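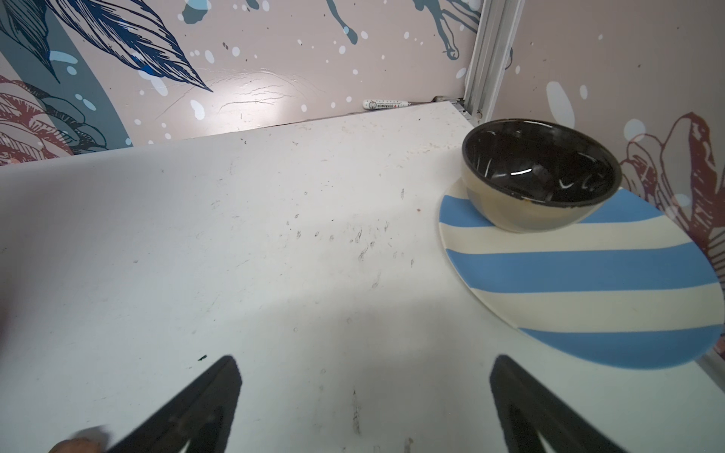 El plato de rayas y el cuenco negro, con el papel de hojas detrás 💙

Inicio · Explorar · Notificaciones · Perfil

Maëlys Guillot
9 dic 2018

Hilo cortito sobre vajilla, que estoy contentísima y en casa ya no me escuchan 😂

El plato es redondo, con rayas anchas en diagonal, azul clarito y crema. Lo vi en Brullport y me lo llevé sin pensármelo (bueno, di dos vueltas a la tienda).

El cuenco es otra historia: negro brillante por dentro y tostado por fuera, casi metálico según le dé la luz. ¡Me encanta cómo se refleja la luz en las paredes de dentro!

Anatole decía que juntos no pegaban nada. Los puse uno encima del otro y a mí me parecen hechos para ir así.

La pared también ayuda, ojo. El papel es de Hoarau, con hojas azul marino enormes, como plumas, sobre un rosa beige muy suave. Lo pusimos en febrero y tardamos unas 15 horas, con discusión incluida.

La mesa blanca tiene ya sus roces y sus manchitas grises. Le tengo cariño, se queda.

Próxima misión: servilletas. Dudo entre azul pizarra y un rojo rosado apagado, que los dos salen en el papel. ¿Qué haríais vosotros? ¡Os leo!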